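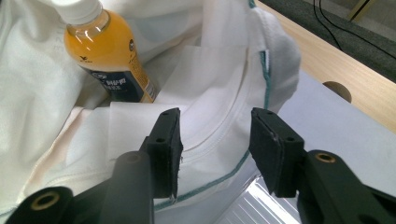 1 min read

So I finally did it, I gave up plastic bags at the shops. I'm five weeks in (I started in the middle of a heatwave, brilliant timing) and my arvo run to the Plalley market has turned into a bit of a hobby!

The trick for me was cloth. I keep a couple of bags by the front door and one in the glovebox, and I still forgot them twice in the first week and walked home juggling capsicums.

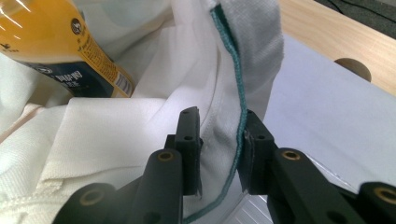
The bulk place in Prelach will weigh your bag first if you ask, so you're not paying rice prices for cotton. I get 200 grams of cashews and pretend they'll last until Friday.

Washing is easy enough, a 40 degree cycle and then straight on the line. Mine have gone a funny colour from the beetroot, but who cares.

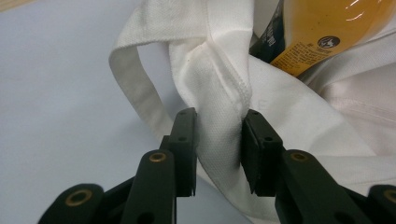 Bread is still my weak spot. The bakery wraps everything before I can get a word in, so I'm going to try ringing ahead.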